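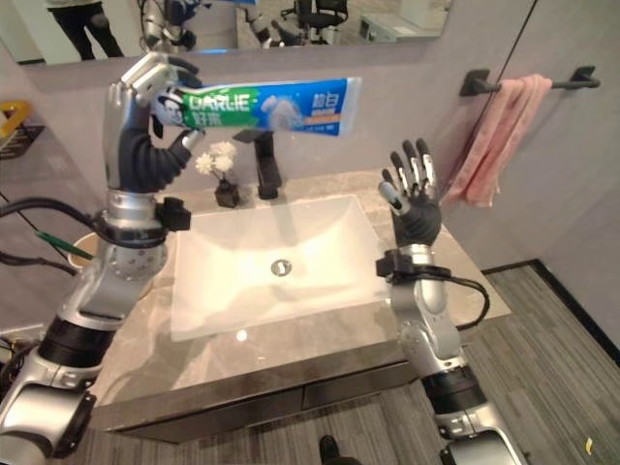
The Troltden is a rectangular vessel sink in white glazed ceramic, sold without a faucet, drain or overflow. I bought mine from Sakalauskas for $156 and installed it on an existing countertop in June. This review covers the sink, the Taren push drain I paired with it, and the bead of Givska sealant that holds the two of them in place.

## What comes in the box

The sink, a paper cutting template, and a folded sheet with six drawings and no text. The template matched the underside of my sink on the drain center but was slightly long on one side. I traced the actual base instead and used the template only to find the hole. If you're drilling stone, do the same.

There is no mounting hardware. The drain body clamps the sink to the counter and the sealant does the rest.

## Fit and flatness

Ceramic moves in the kiln, and large flat-bottomed pieces show it more than round ones. Set on a granite surface plate, my sink rocked on one diagonal. A single sheet of card under the front left corner stopped it. That is acceptable, and a continuous bead of sealant takes up the gap, but a dry-fit is worth doing before you open the tube.

The rim is flat and even. The outside corners are tight, the inside corners are more generous, and a cloth reaches all of them.

The glaze had one pinhole, on the back wall near the base. It faces the backsplash and can't be seen once the sink is in. Octavio Escobar, who fitted two of these in his rental units, reported a small chip under the rim on one and nothing on the other. Sakalauskas replaced the chipped one.

## Drain

The Taren is a non-overflow push drain with a brass body and a soft rubber washer top and bottom. You need the non-overflow type. The version with side slots will leak into the cavity between the drain body and the counter, and you won't notice until the cabinet floor swells.

I plugged the drain and left the sink full for 60 minutes with a pencil mark at the waterline. No measurable drop. I repeated the test in August with the same result.

The cap sits proud of the sink floor when open. With a low-flow faucet the water spreads and drains cleanly. With the faucet fully open, the level climbs faster than the drain clears it, and with no overflow that matters. Households with small children should look at a sink that has one.

## Slope

Most of my complaints are here. The floor slopes toward the drain from the long sides but is close to flat along the length. Water collects at both ends and dries there. At 300 ppm hardness, which is what my last test strip read, that leaves a visible ring in two days. Toothpaste does the same thing: it lands at the near end, the stream misses it, and it sets.

A splash from a cupped hand clears it. A faucet with a longer reach doesn't help, and a swivel spout would.

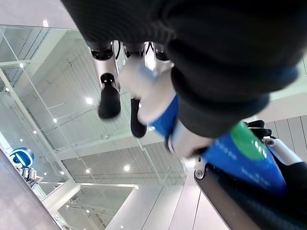
*Page last changed: 24 September 2022*

## Cleaning and wear

Weekly cleaning has been dish soap and a soft cloth, with diluted white vinegar on the ends when the ring builds up. No abrasive powder. The glaze shows no dulling. There are gray metal marks near the drain from a dropped razor, and these came off with a melamine sponge.

The Givska sealant has stayed white except at the back, where it has begun to yellow. The gap between sink and backsplash is too narrow for my fingers, so that section gets wiped less. If I were setting it again I'd move the sink forward by the width of a folded cloth.

## Height

Measure this before ordering. A vessel sink adds its full depth to the counter. On a standard-height vanity the rim comes up high enough that shorter users will have water running back toward their elbows. I lowered my counter. Escobar left his where they were and has had one tenant mention it.

## Verdict

Good glaze, adequate flatness, poor slope along the length. At this price I'd buy it again for a guest bathroom. For a main bathroom I'd pay more for a floor that drains from the ends. The Taren drain I'd use again in either.

Revision note: added the August leak test and the paragraph on sealant yellowing.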